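Print this page | E-mail this page

Project report: Two-arm blanket task in the shared workshop
Author: Diệp
Workshop: Hurnbridge

1. Purpose of the project

The purpose of my project was to teach a robot with two arms to handle a soft blanket on a sofa. In the course we worked only with hard objects, for example blocks and cups. Cloth is more difficult, as its shape changes each time it is touched. The project has the name Rodura.

2. The build

The work was done in the shared workshop in Hurnbridge, where I had a corner with a sofa and a carpet. I began in October. The first 2 weeks went to mounting the wrist brackets and to the cables. A cable that is too short pulls on the wrist when the arm reaches forward — I learned this on the first evening and had to make 7 cables again.

The hands have four fingers and a thumb. For the blanket I use mostly the thumb against the fingers, like a person who holds a towel by its edge. Before each trial both hands go to an open position, one at each side of the blanket. 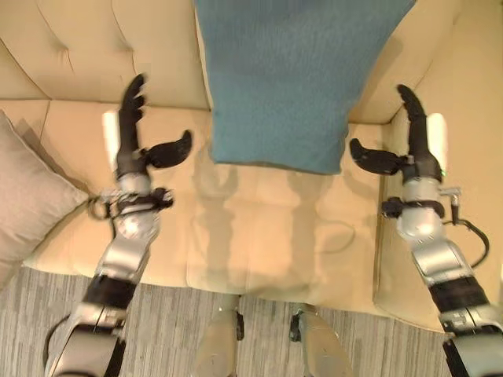
From this start position the program has three steps: close the hands on the lower corners, lift, and fold toward the back of the sofa. I wrote the steps separately, so that I could test one without the others.

3. Results

I made 98 trials. In 39 of them the fold was complete. Most of the failures came in the first step, when one hand closed too early and took only air. The lift was more reliable than I expected. The fold was good when the blanket hung straight, but with a crooked hem it was often worse on one side.

4. Problems that remain

The knit fabric sometimes stays on the fingertips after the hand opens. I tried smooth tape from the Hornport shop, and it helped for a short time — then the edges of the tape came up. The next version should also measure the height of both corners before the hands close. I have started this part, but it is not yet tested.

Print this page | E-mail this page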